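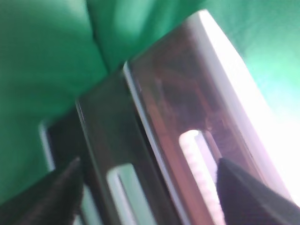
Reviews > Automation > Standards and Practice

23 Apr 2018
By Brenda Mansilla

Review: the Handetti Bench Handling Guide, second edition

The Handetti Bench Handling Guide is a printed and electronic rule set for small workshops and teaching labs that use two-finger grippers on light goods. It is sold by Andico as a single binder with a set of wall cards. The first edition dealt mostly with metal and cardboard parts. The second adds a long chapter on clear and tinted plastics, and it is on that chapter that this review spends most of its time.

Our office bought one copy at the list price of 2,415 and used it over 4 weeks of bench work. Špela Delić and Blagoje Ionescu carried out the handling work. I kept the log and wrote this report.

Scope of the guide

The guide covers picking, holding, moving and setting down. It does not cover guarding, wiring or emergency stops, and it says so on its first page. Readers who need those subjects should look to the safety standards that apply in their own country and to the manual for their arm. A buyer who expects a full safety program in one binder will be disappointed.

The rules are short. Each has a number, a plain statement, a check to be carried out by the operator, and a space for a signature. The numbering follows the order of the work, so that a new operator can read from the front and be ready for a first pick by the end of the third section.

The chapter on clear plastics

Transparent parts are hard on a wrist camera. Light passes through slots and openings, thick rims glare, and a panel may take on the color of whatever lies behind it. The guide asks the operator to lay a matte cloth of a single strong color under and behind the work, to note the side from which the light is strongest, and to turn the part or the lamp before the first attempt if an edge shows as plain white.

We found this advice sound. The rule we used most was 5.3, which states that a grip on a clear part shall not be recorded as good on the strength of the wrist view alone. A second view, or a check by eye from outside the marked area, is required. At close range the wrist view is often soft, and an operator who relies on it may write down a hold that was never made. Mr. Ionescu had followed a looser habit before this trial and has now changed it.

Rule 5.6 concerns parts with several thin walls standing side by side. The operator must state in the log which walls are to be taken between the fingers, and must lower the closing force to the starting value in the table. The table itself is clear, but it gives values by wall thickness only. It makes no allowance for slots or cutouts, which can leave a wall much easier to bend. Ms. Delić raised this with Andico and received a polite reply stating that the matter would be looked at for a revision in June. Until then we advise users to treat a slotted wall as one row thinner in the table.

Record keeping

The log sheets are the best part of the product. There is one line for each attempt, with columns for part, cloth, lamp position, force and result. The result column allows "held," "not held" and "not known." The third choice is a welcome one - many in-house forms leave it out, and doubtful attempts are then counted as good ones.

The guide also requires that blurred or overexposed pictures be kept with the rest of the record. We support this rule. A file from which the poor views have been removed gives a false idea of how well the camera serves the operator.

Weak points

The binder is heavy and its rings do not close well. Two of the wall cards repeat the same text with different rule numbers, and the index still points to first edition pages in places. The electronic copy cannot be searched on the version we received.

Comparison

The nearest product is the Nwosu set, priced at 2,905. It has better drawings and a firmer binding, but gives clear plastics a single page. Laboratories that handle opaque parts only may prefer it.

Recommendation

The guide is recommended for teaching labs and small shops that handle transparent goods, subject to the caution on rule 5.6. Owners of the first edition who do not work with plastics have little reason to replace it. Andico sells the log sheets separately in pads, and these can be used with either edition.

4 comments | 2 shares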